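Corporate donation

A corporate donation is a gift of money, goods, services or staff time made by a business to a charity, school, club or other nonprofit body. It differs from a purchase or an investment in that the business receives nothing of comparable value in return. Donations are one part of the wider field of corporate giving, which also covers sponsorship, employee volunteering, matched giving and the work of company foundations.

The practice is found in most market economies. Its legal treatment, tax treatment and public standing vary widely from one country to another.

Contents
Terminology
History
Forms
Presentation and publicity
Decision-making within the company
Receipt and record keeping
Case: the Horrocks gifts in Clorkedley
Criticism
See also

Terminology

The words "donation," "gift," "contribution" and "grant" are often used loosely in company announcements. In accounting usage a donation is generally a one-time transfer made without conditions, while a grant is made for a stated purpose and may require the recipient to report on how the money was spent. Sponsorship is treated separately. A sponsor pays for an association with an event, team or building and expects a visible benefit, such as a name on a jersey or a banner beside a field.

The boundary is not always clear. A company that gives uniforms to a youth club and prints its logo on the back may describe the arrangement as a donation, while a tax authority may regard it as advertising. Kusum Bhardwaj, in her study of small-town business giving, uses the term "marked gift" for this middle group and argues that it accounts for most of what local firms call donations.

History

Early business giving was largely personal. Mill owners, merchants and ship operators gave in their own names, and the funds came from private wealth or from the firm without much distinction between the two. The growth of companies with outside shareholders raised the question of whether managers had any right to give away money that belonged to others.

For a long period, courts in several countries held that a company could make a gift only where it could show a direct benefit to its own business. Payments toward a hospital used by employees were usually allowed. Payments to distant causes often were not. These limits were gradually relaxed during the twentieth century by legislation and by court decisions that accepted general goodwill as a sufficient benefit.

From the later part of that century, larger firms began to set up permanent giving programs with their own staff and published rules. Smaller firms for the most part continued to give in response to requests, with decisions taken by an owner or branch manager.

Forms

Cash. Money remains the most flexible form of donation and the simplest to record. It may be given as a single sum or in installments over an agreed period.

Goods in kind. Companies may give their own products, surplus stock or used equipment. Food retailers, office suppliers and furniture makers are frequent donors of this type. The value of goods in kind is a common point of dispute, as the donor may prefer the retail price and the recipient or tax authority a lower figure.

Services. Legal advice, printing, transport and building work may be provided without charge or at a reduced rate. In many tax systems the time spent on donated services cannot be deducted, although the cost of materials can.

Use of premises. A firm may lend a meeting room, warehouse or parking lot. Such loans are rarely recorded in company accounts and are difficult to measure.

Matched giving. Under a matching arrangement the company adds to sums given or raised by its employees, usually up to a fixed limit per person per year. Some programs match hours of unpaid work with a set payment to the organization concerned.

Presentation and publicity

Many corporate donations are marked by a short ceremony at which a representative of the company hands over a check, often an oversized display copy, to a representative of the recipient. The event is commonly timed to coincide with a product launch, the opening of a branch or a change of company name. A photograph is supplied to local newspapers together with a brief statement naming the persons present.

The ceremony serves different purposes for each side. For the company it provides public evidence of the gift. For the recipient it may encourage further donors, and it creates a record that is harder to dispute than a private promise. Some recipients decline to take part, particularly shelters and health services whose clients expect privacy.

Donors may also choose to remain anonymous. Anonymous giving by companies is less common than by individuals and is restricted in some places where listed companies must disclose gifts above a certain size.

Decision-making within the company

In large companies, requests are normally handled by a community affairs or public relations department working within an annual budget. Written criteria may limit support to certain subjects, such as education or public health, or to places where the company has employees. Political and religious organizations are often excluded.

In small and medium-sized companies the process is less formal. Loïc Delorme, who has written on the management of family firms, distinguishes three routes by which a request reaches approval: through an employee with a link to the cause, through a customer, and through direct approach by letter or visit. He found that requests made through employees were approved most often, and that written requests with no personal connection were frequently left unanswered.

Budgets are usually set once a year. Organizations that apply late in the budget year may be told to reapply even where the request meets the published criteria.

Receipt and record keeping

A recipient is generally expected to acknowledge a donation in writing. The acknowledgment states the name of the donor, the date, the amount or a description of the goods, and whether anything was provided in return. Donated equipment should be entered in the recipient's inventory, with a note of its condition on arrival.

Used furniture and equipment may need to be inspected before acceptance. Recipients are advised to refuse items they cannot store, repair or safely dispose of, as the cost of removal then passes to them. Worktables, desks and shelving are usually accepted with surface wear, provided that they are stable and suited to their intended use. 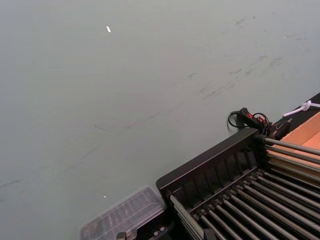
Case: the Horrocks gifts in Clorkedley

The activities of Horrocks, a regional heating fuel supplier, are sometimes cited in discussions of giving by mid-sized firms. The company took over the Clorkedley depot of its former competitor Gamura in January and announced a series of local gifts at the same time. These included a payment of $1,000 to the town's meal delivery service and the gift of 98 stacking chairs to the Lastudcombe community hall.

Kirsty Garside, then the depot's general manager, stated at the reception that the company intended to continue the support previously given by Gamura and to add to it. The guest list included around 300 customers, suppliers and representatives of local organizations.

A review of the program was published on 4 October 2023. Its author, Tien-fu Tai, concluded that the gifts had been well matched to the needs of the recipients but that no arrangement had been made for later years. The hall had received its chairs without a storage trolley and had to obtain 2 from another source. Natalie Cropper, who represented the meal delivery service, replied that a single unrestricted payment had been of more use to her organization than a longer agreement with conditions attached.

The company afterward adopted a written giving policy. Under its terms, requests are considered twice a year, and each recipient is told in advance whether a gift is expected to be repeated.

Criticism

Objections to corporate donations fall into several groups. Some economists hold that managers should return surplus funds to shareholders, who may then give to causes of their own choosing. Others accept the practice but question its motives, pointing to cases in which the sum spent on announcing a gift exceeded the gift itself.

A further concern is dependence. A small charity that relies on one large employer for much of its income may find itself in difficulty when the employer closes, is sold or changes its priorities. Changes of ownership are a particular risk, as a new owner is seldom bound by the informal promises of the previous one.

Questions of acceptance also arise on the recipient's side. Many charities have policies under which they decline gifts from certain industries, or from companies with which they have a conflict of interest. Where such a policy exists, it is normally applied to donated goods and services as well as to cash.

See also

Charitable foundation
Employee volunteering
Gift in kind
Matched giving
Sponsorship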